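KURHAM COMMUNITY HALL ASSOCIATION
Minutes of the Regular Meeting
November 13, 2023

Present: Iwona Urbańczyk (Chair), Radosław Lis, Ksawery Tokarz, Waldemar Bielecka, Kacper Wasilewska (Secretary)
Members attending: 13
Apologies: received from the Nurnby delegate

1. Call to order
The Chair called the meeting to order at 7:00 p.m. and confirmed that a quorum was present. The agenda was accepted with one addition, the side gate, which was placed under Other Business. 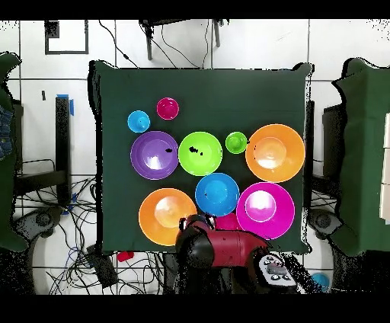
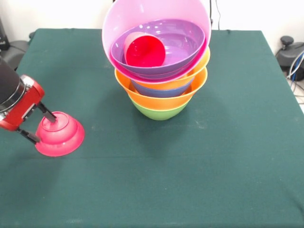
Both pictures: table with green cloth.

2. Minutes of the previous meeting
The minutes of the previous meeting were read. Mr. Lis asked that item 6 be corrected to show that the piano tuning was deferred and not declined. Subject to that correction, the minutes were approved on a motion by Mr. Tokarz, seconded by Mr. Bielecka.

3. Matters arising
3.1 Piano. The Secretary has spoken with the tuner, who can come in February. The meeting agreed to wait until then. The lid is to be kept closed and nothing is to be stored on top.
3.2 Lost property. Items left over from the summer have been listed on the notice board. Anything unclaimed at the end of the year will go to the thrift store in Nurnby.
3.3 Keys. Two sets remain outstanding. The Secretary will write to the holders again. Mr. Bielecka asked whether the locks should be changed if there is no reply, and it was agreed to take this up at the next meeting.

4. Financial report
Mr. Lis presented the accounts for the quarter. The balance in the general account stands at $836 after payment of the insurance premium. Rental income was lower than in the same quarter last year, chiefly on account of the two weeks the main room was closed for floor work. An invoice for $197 from Kurek for replacement light tubes was approved for payment.

A member asked whether the insurance covers equipment brought in by groups that rent the hall. Mr. Lis replied that it does not, and that the rental form says so on its second page. It was suggested that the sentence be moved to the first page, above the signature line. Agreed.

The financial report was accepted. Moved by Mr. Bielecka, seconded by Mr. Tokarz. Carried.

5. Heating
Mr. Tokarz reported on the boiler. The service engineer from Caser inspected it last month and found the circulation pump worn but usable. A written quotation for a new pump has been promised but has not yet arrived. Mr. Tokarz recommended that the pump be replaced before the coldest part of the winter if the price allows.

There was a long discussion of the thermostat in the corridor. Several members reported that it is turned up by evening groups and left that way overnight. A locking cover was proposed. Mr. Lis spoke against the cover, on the ground that the morning groups include older residents who should be able to raise the temperature themselves. The Chair proposed that a notice be posted first and the question reviewed in February. Moved by Mr. Lis, seconded by Mr. Tokarz. Carried, with one vote against.

6. Rental rates
The Chair recalled that the hourly rate for the small room has stayed the same for several years. She proposed raising it to $18 for outside groups, with no change for residents of Kurham. Mr. Bielecka asked how residency would be determined where a group draws members from both Kurham and Nurnby. After discussion it was agreed that the address of the person signing the form would decide the matter.

The new rate will apply to bookings made after the first of the year. Bookings already confirmed will be honored at the old rate. Moved by Mr. Tokarz, seconded by Mr. Lis. Carried.

7. Winter supper
The supper will again be held in the main room. Mr. Bielecka has reserved the large coffee urn and is looking for a second one. Members are asked to label their own dishes on the underside. Setup will start at 3:00 p.m. and the doors will open at 5:30 p.m. The question of live music was left open — the Nurnby choir has been invited but has not answered.

The Chair reminded members that the rear exit must stay clear throughout, including during cleanup.

8. Other business
8.1 Side gate. The latch does not catch in wind. Mr. Tokarz will look at it and may spend what is needed on a new latch, within the limit for small repairs.
8.2 Parking. A neighbor has written about cars left across her driveway during evening events. The Secretary will reply and will add a line to the booking confirmation.
8.3 Notice board. Mr. Lis asked that expired notices be taken down by those who put them up. Noted.

9. Next meeting
The next regular meeting will be held in February, at the usual hour, in the small room. Items for the agenda should reach the Secretary one week ahead.

There being no further business, the meeting was adjourned at 8:50 p.m.

Respectfully submitted,
Kacper Wasilewska, Secretary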